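Filed under: Fashion research / Celebrity style / Working papers

Reading time: 4 min

4. What commenters say about a dress

4.1 Material

Comments came from the style pages of two sites, Stavine and Unstead. Public threads only. We took 900 comments under red-carpet and street-style posts, dropped the duplicates, the spam and anything that was only a link, and kept 800. All in English. User names removed before coding. Posts ran up to the end of August, when Unstead changed how its replies nest, so later threads would not line up with the earlier ones.

Coding was done by hand. Four labels: garment, fit, body, face. A comment could carry more than one and most did. First pass was slow – the line between fit and body is thin. "That waist does nothing for her" went to fit. "She has no waist" went to body. Cases like these were talked over and the codebook changed twice, see Appendix B.

4.2 Praise goes to the dress, blame to the wearer

Main pattern first. When a comment is positive it names the garment: color, cut, the designer if known. When it is negative the garment tends to drop out and the wearer takes its place. Arms, hair, weight, age. Same writer, same comment sometimes. A typical one opens with the gown, turns on "but", and ends on the face. Tambunan threads (the knitwear label, not a site) were milder on the whole, and here fabric words did turn up: ribbed, chunky, scratchy, bobbly. Evening wear hardly ever got a fabric word. Satin was the exception, mostly as a complaint about creases.

We had expected knitwear to draw fewer comments on the body, as it hides more of it. Not so clear. Loose knits drew guesses about pregnancy and weight gain, which we coded as body even when the tone was freindly.
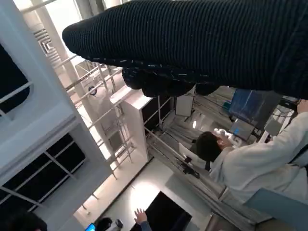

Figure 4. Dark ribbed knit, with a person in a light jacket to the right.

4.3 Hedges and questions

Second pattern, softer. Remarks on the face come wrapped. "Or is it just me", "maybe the lighting", "not being mean but". Remarks on clothes come bare – ugly, cheap, perfect. Writers seem to know that one kind of remark needs cover and the other does not. We counted a hedge only where it sat in the same sentence as the remark. Of the comments coded face and nothing else, 47 held a direct question to other readers, asking them to agree. These got longer reply chains, though thread length is a poor measure on Stavine, where old replies get folded away.

Work on the Stemer corpus of fan forums found much the same wrapping around voice and acting. Differnt topic, same habit. The forum writers there knew one another by handle and ours mostly do not, so familiarity alone cannot be what drives it.

4.4 Limits

Two sites. Comments already moderated, so the harshest are gone and we can't say how many. No data on age or gender of the writers. Sarcasm coded as it read to us, with a flag where the coders split. Pictures in the posts were not coded, only the text under them, and some comments make little sense without knowing which outfit was shown first. A later round should code order of outfits too. Section 5 turns to replies and who gets corrected.

Contact | Copyright and reuse | Back to top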